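Dînette : le retour des légumes en plastique

Longtemps cantonnée au fond du coffre à jouets, la dînette fait l'objet d'un entretien et d'un classement dignes d'un fonds documentaire. Visite à la ludothèque Araújo, qui en prête 1246 pièces.

L'inventaire tient dans un tableur de quatre colonnes : désignation, matière, état, numéro de bac. Iolanda Fontes, responsable du fonds, le met à jour à chaque retour. Les ustensiles et la vaisselle occupent 635 lignes. Le reste se partage entre les aliments, les petits appareils et un lot de paniers dont l'attribution reste à revoir.

Le plastique rigide domine. Il supporte l'eau tiède savonneuse et sèche vite, à condition que la pièce soit pleine ou correctement ouverte. Les aliments creux posent davantage de difficultés : l'eau y pénètre par le plan de joint et stagne. La ludothèque les essuie donc au chiffon humide, sans immersion. Les pièces en bois suivent le même régime, avec un séchage à plat de vingt-quatre heures.

Le choix des formes compte autant que celui des matières. « Un légume doit se reconnaître à la silhouette, avant la couleur », résume Wellington Sales, qui dessine des jouets d'imitation pour l'atelier Stineo. La tomate et la pomme, deux sphères rouges, se confondent dans les bacs. Le poireau et le maïs sont identifiés sans hésitation par les plus jeunes emprunteurs.

Le maïs présente un autre intérêt, celui du relief. Les grains offrent une texture régulière sous les doigts, les feuilles une surface différente. Sur un épi de dînette, l'enveloppe ne recouvre qu'une partie du jaune et laisse la base apparente.

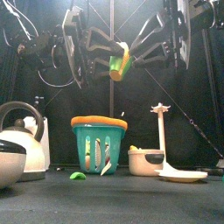

Faut-il ranger la dînette par couleur ou par usage ?
Par usage, de préférence. Un bac pour ce qui se mange, un autre pour ce qui contient, un troisième pour ce qui chauffe : l'enfant retrouve la logique d'une cuisine et remet les pièces en place plus facilement.

Côté mobilier, la ludothèque a retenu 3 modules bas de la gamme Coleo, à bacs coulissants. Les étiquettes, des dessins au trait sans texte, sont collées en façade. Les bouilloires et les casseroles restent sur l'étagère supérieure, anses tournées vers l'avant. Les couvercles sont rangés à part, dans un bac Drumska peu profond.

Le prochain récolement est fixé au jeudi 3 novembre. La ludothèque sera fermée au prêt ce jour-là ; les retours se feront à l'accueil, dans les sacs d'origine.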